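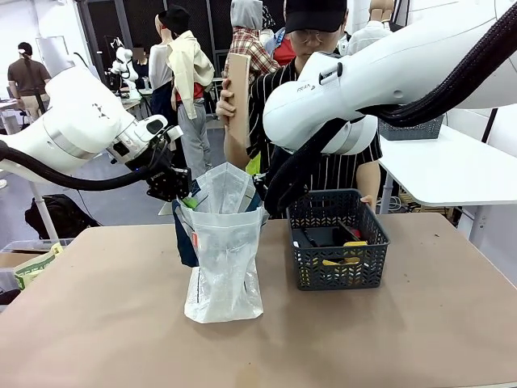
Left gripper on the rim of a plastic bag, with the right arm over the table.

Cavalton Wadar gripper: review
Wanda Nguyen-Tran, May 25, 2020

The Wadar is a two-finger parallel gripper sold for research arms. We fitted it to a two-arm setup and used it mainly for bagging and unpacking, which is the work our old Prinesix grippers did worst. I ran it for 25 sessions before writing this.

Fitting was simple. The flange plate matched ours, and the bolts supplied were long enough, which can't be said for the last two sets I bought. The cable is stiff near the plug. I had to move the first clip further up the arm so that it didn't pull when the wrist turned.

Thin plastic is the hard test. A bag rim gives way when the fingers close, and the Prinesix tended to push it aside. Out of 300 rim grasps the Wadar missed 61. Most of those came from poor approach angles, with one finger landing outside the bag and the other on top of the fold. When it did get hold, it kept hold: the rim slipped out 5 times while the other arm was working over the bag. Clothing inside makes the bag bulge to one side, and the grip coped with that better than I expected.

Hard items are less interesting. Hand tools and boxes lifted out of a plastic basket gave no trouble, though the fingers are wide and catch on the basket wall if the item lies close to it. Narrower fingertips are sold separately. I haven't tried them.

The controller is the weak part. Force is set in steps and the lowest is still too high for soft packaging. The Tran software shows finger position clearly but hides the force reading two menus down, and the manual still describes the older version. Firmware updates need a restart of the whole arm.

The finger pads were showing wear at the corners by the end. Replacements come in pairs and take a small hex key.

I would buy it again for bags and fabric. If you only handle rigid parts, the Prinesix does the same job and its controller is easier to live with.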